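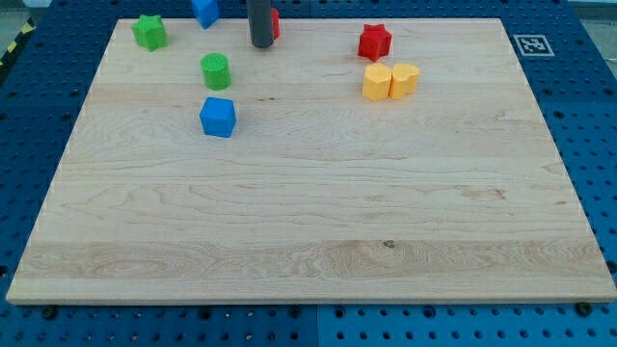
Nepia drops Gedirgate stopover after runway closures

Regional carrier Nepia will stop routing its Flastovitz flights through Gedirgate from October, ending a stop that passengers have been grumbling about for most of the year.

The airline says repeated short-notice closures of the main runway at Gedirgate left it with planes parked in the wrong place and crews running out of hours. Six flights were turned back last month alone. Two more landed at Dalo instead and passengers finished the trip by bus.

Flights will now go direct to Flastovitz, five a week, down from six. Morning departure moves to 7:40 a.m. Evening times still to be confirmed.

"We can't keep selling a connection we are not sure we can make," the airline said in a statement. It added that the direct route needs a little more fuel but saves most travelers over an hour on the ground.

Gedirgate airport said it was "dissapointed" and that resurfacing work on the runway is on schedule. It would not say when the overnight closures will end. Dalo Air, the only other airline using the airport, says it has no plans to leave — its smaller planes can use the short runway when the main one is shut.

Anyone booked to or from Gedirgate after the change can get a full refund or move to a Dalo Air flight at no extra cost, if there are seats. Nepia says it will email customers affected. People who booked through a travel agent should contact the agent frist.

Bags checked through to Flastovitz are not affected. Fares on the direct flights stay the same until the end of the winter timetable. After that, no word yet.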